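Ticket 653 – Bretgate (retro collection), save files vanish after World 2
Status: Open, again
Category: Saves / Emulation
Platform: Nulta handheld, docked and undocked
Priority: Low (set by support), Ruinous (set by me)

Summary

I bought the Bretgate collection for one game, the block-sorting puzzler Forkstead, which I loved as a kid and have now finished the first third of more times than any adult should. The save disappears when I leave World 2. The other games in the collection save perfectly, including the golf one, which I opened once by mistake and which remembers me fondly.

Steps to reproduce

1. Start Forkstead from the collection menu.
2. Play through World 1. Save at the signpost. The game says SAVED.
3. Play through World 2. Save at the signpost. The game says SAVED, with a little jingle.
4. Quit to the collection menu.
5. Go back in. The title screen offers New Game and nothing else.

Expected: a Continue option.
Actual: childhood, from the top.

Log, first evening

Fresh install, no save states, no rewind. Lost the file on leaving World 2. Tried again with the system offline in case cloud backup was overwriting it. Lost it again. Checked free space on the card: 24 GB, which ought to cover a game that originally shipped on a cartridge with less memory than the collection's own logo.

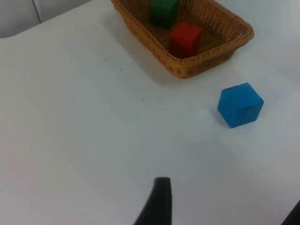
Support asked which stage I was on when the file went, so let me be exact: it's the last one in World 2, the stage where you have to put every block away before the gate opens. The original manual called it the Pantry. For anyone who never played it, picture a red block and a green one already in the basket, a blue one still sitting out on the table, and a timer that hates you. Clearing the Pantry is fine. Saving after the Pantry is fine, according to the game. Quitting after the Pantry is where the lying begins.

Reply from support, pasted in full because it's short: "Please try reinstalling the collection and confirm whether the issue persists."

Log, second evening

Reinstalled. The issue persists. It has more stamina than I do.

I then tried saving right before the Pantry instead of after it. Quit, reloaded, and there was my Continue option, good as gold. So World 2 as a whole isn't the problem. Something gets written when the Pantry is cleared and the menu chokes on it when it next reads the file.

Also tried the following, with results:

Different user profile: same.
Japanese version of the game, which is tucked away in the extras: saves normally.
Scanlines off: same. I didn't think it would help, but I've come to enjoy the game more without them.
Turning off the museum unlock notices: same.

The Japanese version working is the first useful thing I've found. I can't read it, so I've been getting through the shop by buying whatever is second on the list. So far I own a lot of hats.

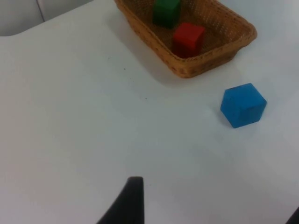 The two versions do differ in one way that might matter. In the Japanese one, clearing a world doesn't add to the lifetime block total on the title screen. In the English one it does, and after the Pantry mine read 39. I looked up an old fan page on the cartridge version, and it mentions the total being stored next to the flag that tells the game a file exists. If the collection has moved either one, I can see how the first could be stepping on the second. I'm not a programmer. I did once fix a printer.

Reply from support: "Thank you for the details. Could you confirm whether you have tried reinstalling the collection?"

I have confirmed this.

Log, Monday

Patch 2 arrived overnight. The notes list improved border art, a fix for the golf game's wind, and "general stability." Ran the steps again from a new file. World 1 saved. World 2 saved. Jingle. Quit. New Game.

The border art is nicer, I'll give them that – there are now tiny apples in the corners.

Attachment
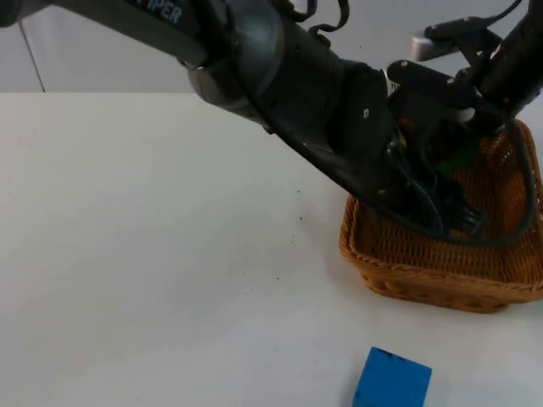 Arm reaching into the basket.

Workaround, for anyone who lands on this ticket

Don't quit to the collection menu after the Pantry. Put the handheld to sleep with the game still running and it'll pick up where you were. I've got as far as World 4 this way, at the cost of not playing anything else on the machine. If the battery goes, so does everything you've done since the Pantry, and the file along with it.

A save state made from the collection's own pause menu also survives, provided you load it from that same menu and never touch the in-game signpost again. One user on the Bermúdez forum says theirs has held up through a full playthrough. I haven't tested that far.

Requested from support

Please mark this as reproduced, or tell me what else you need. I can send the save file from before the Pantry and the one from after. I have already reinstalled.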